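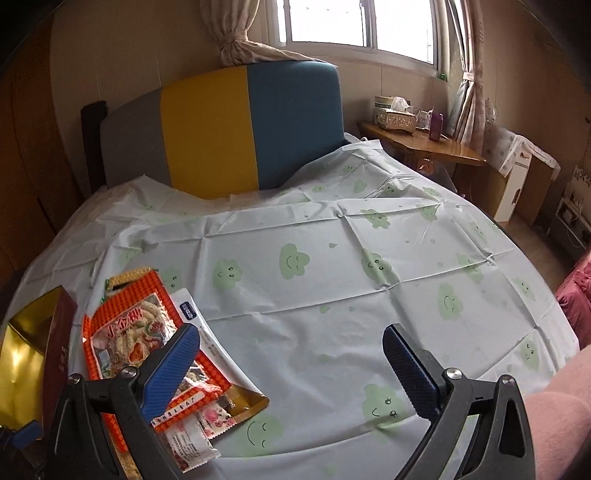

Bed with a cloud-patterned sheet and padded headboard.

Frequently asked questions: appearing as a witness at the Votmont Procurement Tribunal

These answers are for members of the public and former public employees who have been asked to give evidence in a case before the Tribunal. They do not replace legal advice. Last revised July 25, 2026.

I have received a witness summons. Do I have to attend?

Yes. A summons is an order of the Tribunal and remains in force until you are formally released. If you believe it was sent to the wrong person, contact the Witness Office as soon as you receive it and quote the reference printed in the top right corner. Do not return the summons by post.

What is the difference between a summons and an invitation to assist?

An invitation to assist is sent by investigators before a case is opened. You may decline it, and you may ask for the questions in writing. A summons is issued only once a case has been listed. Declining an earlier invitation does not affect your standing as a witness.

Am I under suspicion?

A person summoned as a witness is not a party to the case. Should the position change while you are giving evidence, the presiding member will stop the questioning and tell you of your right to a lawyer. Nothing you say after that point may be used until you have had the opportunity to consult one.

Who will question me?

The side that called you will ask its questions first. The other side may then cross-examine you, and members of the panel may put questions of their own at any time. In cases brought by the Public Contracts Prosecutor, the first questions are usually asked by the lead prosecutor, at present Othmane Fawzy, or one of his deputies.

May I bring documents?

You must bring any document named in the summons. Other papers may be brought but cannot be read from without permission. A document is admitted only when a witness has identified it and the opposing side has been given the chance to object. Where an objection is raised, the panel may rule at once or set the document aside and rule at a later sitting. Please do not write on originals, remove staples or punch holes in them.

I signed contract papers in my former post but do not remember them. What should I say?

You should say that you do not remember. You may be shown a copy and asked whether the signature is yours. It is acceptable to recognise a signature and have no memory of the occasion.

Can I speak to other witnesses?

You may not discuss your evidence with anyone who has yet to testify. This includes messages and telephone calls. Witnesses in the Grabner road maintenance case and the Womico supply case share a waiting area and are asked to take particular care.

Will my name be made public?

Hearings are open, and names appear on the daily list. An application for anonymity must be made in writing on Form 17, with reasons, and is decided by the Registrar, Leidy Zapata. Applications made on the morning of a hearing are considered only where there is a risk to personal safety.

Can I give evidence in another language?

Yes. Interpreters are arranged by Ngọc Dương in the Language Unit and are provided free of charge. Please state your preferred language, and dialect where relevant, on the reply slip.

What expenses can I claim?

Public transport is repaid in full on production of tickets. Loss of earnings is paid on a letter from your employer. Witnesses who live outside the district and are required on consecutive days may claim one night's accommodation for each further day of attendance. Meals taken in the accommodation are claimed separately on the same form. Minibar charges, parking fines and the costs of a companion are not repaid, except where the companion is a carer or the parent of a witness under eighteen.

How long will I have to wait?

The Tribunal received 924 witness replies in the last reporting year, and nearly 787 of those witnesses were heard on the day they were called. Adjournments are nevertheless common, and you should keep the following day free if you can.

What happens if a hearing is adjourned while I am still giving evidence?

You remain under oath and must not discuss the case with anyone, including the lawyer who called you. The new date will be read out in the hearing room and confirmed by letter.

How do I complain about the way I was treated?

Complaints about staff or facilities should be addressed to Zineb Chraibi, Head of Witness Services, within one month. Complaints about a ruling cannot be dealt with in this way and must be raised by one of the parties on appeal.

Where can I get a copy of my evidence?

Transcripts are held by the records clerk, Adel Ait Brahim, in Room 978. A witness may read his or her own transcript there without charge. Copies are supplied once the panel has given its decision.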